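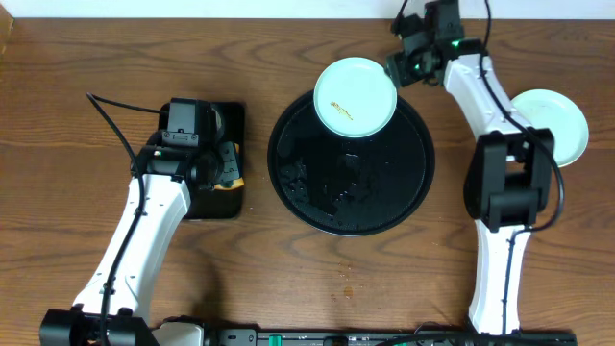

Hindero Table Clearing – data card

Hindero is a collection of short clips of people's least favourite ten minutes of the day: the bit after eating, when the plates still have crumbs on them and the tray needs a wipe. We love this stuff. Everybody does it slightly differently and hardly anyone has written it down, so we've gone a bit overboard on the labels (sorry, disk space).

Version: second release, Saturday, April 23, 2022
Maintainers: Eun-seong Seol (clips and layout), Delali Bonsu (labels and checking)
Part of: Skovarach household sets

What's in it

1445 clips, of which 812 have full step labels. The rest have start and end labels only, and Delali is working through them in order of folder number. Each clip covers one go at clearing or wiping on a wooden table, using everyday tableware. There is no cooking, no cutlery sorting and no stacking in cupboards. For those, look at Hyun, the sister set, which uses the same label names wherever it can.

The things on the table

tray_round: the big round black one with a raised rim. It is our favourite item by a mile. Food marks and water look quite alike on a dark shiny surface, and you have to really look before deciding which is which. Label it "marked" if you can't tell.

plate_green: pale mint green, shallow, wide flat rim. There may be more than one out at once, so use plate_green_a and plate_green_b, numbered from the left.

plate_white: the small saucer. Easy to mix up with plate_green in pale light. If the colour is doubtful, go by the rim, which is thin on the white one and wide on the green.

mat_square: black, slightly rounded corners, glossy.

sponge: small and rectangular, yellowish tan with a dark green scouring side.

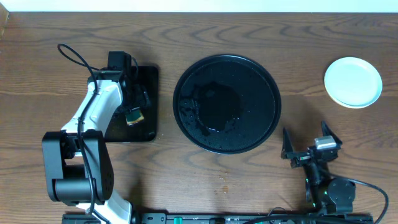
The scouring side gets its own field, sponge_face, with the values soft, scour and unclear. We added it for this release after a long and very enjoyable argument over whether a wipe with the green side is still a wipe. (It is. A scrub needs at least two passes over the same spot.)

Label names

rest: nothing is being moved
reach: moving towards an item, not yet touching it
hold: item gripped, whether or not it has left the table
wipe: sponge moving in contact with a surface
scrub: as above, two passes or more
tip: crumbs going off a plate
set_down: from first contact with the table to letting go

Surface state is kept apart from the steps. For plates it is clear, crumbs or unclear. For the tray it is dry, part_wet, wet or marked. Please don't guess a state from what came earlier in the clip – if droplets show, it's part_wet or wet, and if they don't, it isn't.

Folders

clips/ has the recordings, one folder per session, 61 sessions in all
labels/ has one text file per clip, same name as the clip
stills/ has 3332 single pictures pulled out for quick browsing
notes/ is whatever we scribbled down on the day, unedited

Start with stills/ if you only have five minutes. It's a lovely way to get a feel for the range, and the crumbs are far more varied than you'd expect!

Known problems

Session 14 has plate_white labelled as plate_green in its first few clips. Fixed in labels/, still wrong in the file names.

"tip" and "set_down" overlap in places. We allow it, but some loading scripts don't.

Crumbs smaller than a grain of rice were skipped in the first release and are now included, so crumb labels from the two releases shouldn't be mixed.

Planned for August

Bowls, finally. Also a second kind of sponge and a few clips with a cloth, plus proper drying labels for the tray. Eun-seong would like jam. Delali is against jam.

Use and credit

Free for study and teaching. Please credit it as "Hindero Table Clearing, Seol and Bonsu, Hamance". If you spot a wrong label, send the clip name and the line number and we'll fix it in the next round.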